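Ticket 907
Product: Tullora meal planner (web)
Opened: Sep 9, 2021
Status: Reopened by customer
Subject: Lentil bake calories don't match the label, or each other

I've been using the planner since February and mostly trusted the numbers. Then I saved my own lentil bake, cut into six serves. The recipe page says 302 calories a serve. My daily diary says 294 for the same serve, same day. I hadn't changed a thing.

Support's first reply told me to clear my cache. I did, and logged out and back in. Same two numbers. I'm not convinced a browser cache knows how much cheese I used.

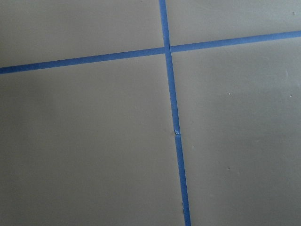 Second reply said it was "probably rounding". Rounding might lose a calorie, maybe two. It doesn't lose eight. So I took the ingredients out one at a time and compared both pages after each. They matched once the Cemton yogurt was gone. Put it back and the gap came back with it.

The food list has 2 entries for that yogurt with the same name and no way to tell them apart. My guess is the recipe page reads one and the diary reads the other. Swapping in the Arnaud yogurt gave matching totals, for what that's worth.

Agent note: Duplicate confirmed. Passed to Nitex, who supply the food list. Customer advised to enter the yogurt by hand for now.

Customer reply: Entered by hand, and both pages agree. I'd still call that a workaround. Please leave this open until the duplicate is gone, and tell me which of my older diary days are wrong.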